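## Setting the wrist view offset on the Orkel cell (simulation)

Do this after any change to the gripper model. You need the Lorus scene file and write access to the cell settings.

1. Load the scene and reset the arm to its home pose.
2. Open the gripper fully and switch to the wrist view.
3. Jog towards the tray until both fingertips and one corner of the rim are in view.
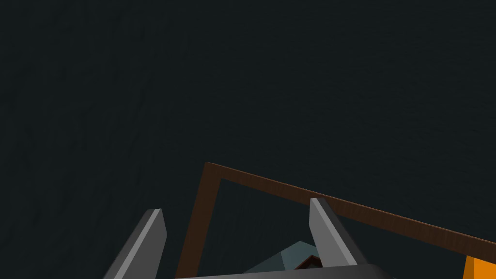 4. Save the pose as `tray_corner`. Keep the speed at 12 per cent for this part - the fingers have no collision margin yet.
5. Raise the arm by 200 mm and move it sideways, clear of the tray.
6. Check that nothing lies between the fingers, then save the pose as `clear`.

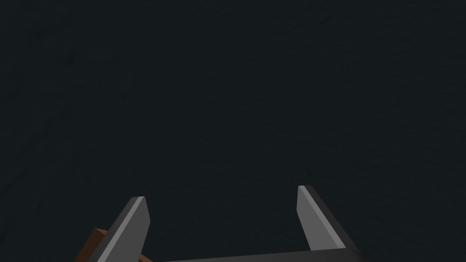
7. Run the offset script. It moves between the two poses and writes its result to the log.
8. If the error is over 2 mm, repeat from step 3.

Send the log to Radka Stojanović before the new offset goes into the shared file.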